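## Part 3: Filling and emptying the snack box

If you have followed Part 2 you will have your table cleared, your cloth down and your cardboard box standing open with its flaps folded outwards. Please don't rush this next bit. It is the pleasantest part of the whole Goltus pantry plan, and people who hurry it generally find themselves doing it all over again in March.

**Before you start**

- Wash and dry your hands, as wrappers pick up grease very easily.
- Choose a table you can reach across comfortably, and push the dining chairs in so that you can walk all the way round.
- Keep a pencil and the Aasen tally sheet within reach.

**Note:** a patterned cloth is perfectly all right, and rather cheerful, but small sweets do vanish against a busy design. Run the flat of your hand over it when you think you have finished.

### Taking things out

1. Start with whatever is lying on top, which will usually be the bigger bags. Lift each one straight up, without dragging it across its neighbours, and let the little wrapped sweets underneath stay where they are for now.

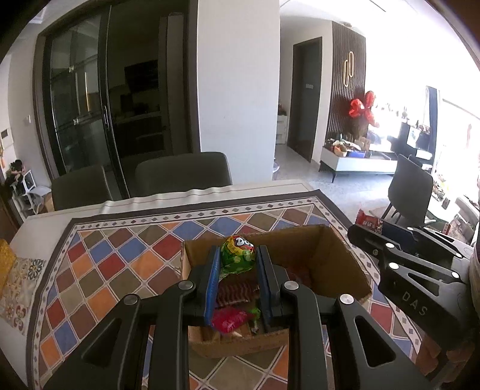 2. Set the bags down in a loose row. Don't worry about flavours yet – you will only change your mind once you see what else is in there.

3. Next take out the flat packets and bars. Check the crimped ends as you go, and put anything that has come open into a bowl to be eaten first.

4. Leave the loose sweets and lollipops until last. If your box is a deep one, you may find it easier to tip it gently on its side and coax them out with your fingers.

**Caution:** never pull on a box flap to bring the box nearer. Cardboard that has been opened a few times tears more readily than you would think, and a full box can weigh up to 48 ounces more than it looks as though it should.

### Sorting into kinds

5. Make your piles by shape first and by flavour second. Sverre Fjeld, who wrote our first edition, sorted entirely by colour for years, and very handsome it looked too, but he could never find the chocolate when visitors came.

6. Put flat packets with flat packets, bags with bags, and give the lollipops a patch of their own, with their sticks all pointing the same way if you can manage it. Green wrappers are the ones most often muddled, so do read the front of a packet before you place it. 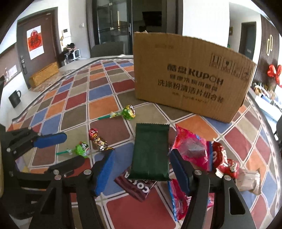 7. Foil-wrapped sweets with twisted ends should go in a small tub or a clean jar. The twists work loose if heavier things are resting on them, and then you have bits of foil in everything.

8. Fold down the tops of any torn paper bags, or move what is left in them to something with a lid. Crumpled plastic bags can be smoothed out and kept for lining the bottom of the box.

### Putting things back

9. Lay the flat packets in first, on their sides, like books. Stand the bags next to them and tuck the tubs into whatever corners remain.

10. Save the very top for what you mean to eat this week. Woo-jin Ban keeps a Cestance divider here, and a piece of stiff card does the job just as nicely.

**Note:** if the flaps have grown ragged, the box may still be used for light bags, but please don't stack anything on it. Replacement boxes are listed in the Flosov supplement under item 326.

When the box is full, write the day's total on your tally sheet and carry it, with both hands underneath, to its shelf. Part 4 deals with labels.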